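Haleck 6: action timing, the new replay tool, and a change to gripper limits

Tamara Enache, control software

Haleck 6 went onto both bimanual cells in April and has been the default branch since. Most of the changes are in the layer between the policy and the joint controllers. If you only write tasks, the two sections on timing and on gripper limits are the ones to read. If you maintain a fork of the bridge, read all of it and rebase before you file a bug.

Action timing

Up to Haleck 5 the bridge treated each action chunk as starting at the moment it arrived. Inference time was therefore added to every chunk as a delay, and the delay varied with load on the GPU machine. On slow free-space moves the effect was hard to see. On anything involving contact it showed up as a small hitch at the chunk boundary, and on two-arm tasks the arms could hitch at different times, which put a load through whatever they were both holding.

Chunks now carry the timestamp of the observation they were computed from. The bridge drops the steps that are already in the past and blends the remainder into the current trajectory over a fixed window. Both arms take their chunk from one message and switch on the same control tick. If a chunk arrives so late that every step in it is stale, the bridge holds position and raises CHUNK_EXPIRED. It used to play the chunk anyway.

The expiry limit is 300 milliseconds by default. You can raise it per task, but please look at the latency histogram first. In every case Carol Ashworth went through during testing, a task that needed a longer limit was loading image preprocessing on the same core as the bridge. Pinning the two processes to separate cores fixed all of them.

One side effect: policies trained on logs from before the change have learned to compensate for the old delay to some degree. They will run slightly ahead of themselves on the new bridge. There is a flag, legacy_offset, that adds a constant shift back in. It is a stopgap and will be removed in the next major version, so retrain where you can.

Giten replay

Giten is the log viewer some of you have been using from Sheila Marsden's branch. It is now in the main tools package. It opens an episode, lines up the camera streams with joint state and commanded state on a common clock, and lets you step through at control rate or at frame rate. The part that matters for debugging is the diff view. Load the same episode against two controller versions and it plots commanded position for each joint, with the points where they diverge marked on the timeline.

Replay runs the real bridge code against recorded inputs. It does not run a physics model, so contact forces in the replay are whatever was logged and will not respond to a changed command. Use it to check timing, limits and state transitions. Don't use it to argue that a new gain would have held the part.

There are 181 episodes in the regression set at present, mostly pick, insert and handover tasks. The set runs nightly, and results are posted to the controls channel with a link that opens Giten at the first divergence. To add an episode, tag it "regress" in the log browser and write one line on what it is supposed to protect. Episodes tagged without that line are skipped by the importer.

Perception: light parts on light tables

Bożena Krawczyk has replaced the depth-first segmentation in Rudd with a version that weights the wrist cameras more heavily once the grippers are close. The old pipeline built its object mask from the head camera depth image and refined it with color. With a white housing on a pale matte surface, neither signal is strong. The depth step at the edge of a low part is close to the noise floor, and color contrast is mostly soft shadow. Masks tended to bleed into the shadow on one side, which moved the estimated center and tilted the estimated long axis.

The test object for this work is a power strip with a charger plug seated in it. It has useful properties for the purpose: a long, low body, a taller white block that hides part of the strip from the head camera, and a thin cord that the old pipeline sometimes counted as part of the body.

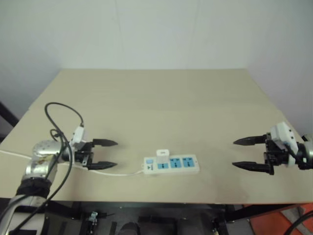

Rudd now fits the body and the cord as separate models. The body is a box with rounded corners, fitted to the mask after thin structures have been removed. The cord is a spline that may pass behind an arm and come out again, and the tracker keeps both visible pieces under one identity as long as the gap is consistent with the arm's known geometry. The planner receives the cord as a soft keep-out region. It will route a finger over the cord if there is no other approach, but it will not close on it.

Anything standing on top of the body is reported as an attached object with its own pose. For the strip that means the two arms can be given different jobs, one bracing the body and the other working on the plug, without a hand-written offset between them. The pre-grasp pose for both arms is computed together and checked for wrist camera clearance as well as finger clearance. Camera housings were missing from the collision model until now.

Known problem: a glossy plug can return a bad normal on its top face when a highlight crosses it. Rudd flags the pose as low confidence and the planner asks for a second view. This costs time and occasionally loops. A retry cap is in review.

Gripper limits

Opening width is now specified in meters everywhere. The normalized zero-to-one value is still accepted in task files but logs a warning, and the 33 task files in the shared repository have been converted. Check any private ones yourself. A value of 1 with the unit left off is read as normalized; a value of 1 with the unit given is rejected at load.

Closing force is capped per object class, with the cap read from the Pullton config server at task start. If the server can't be reached, the lowest cap in the local cache applies.

Bridge questions go to me, segmentation to Bożena, and access to the Pullton server to Sheila Lambert.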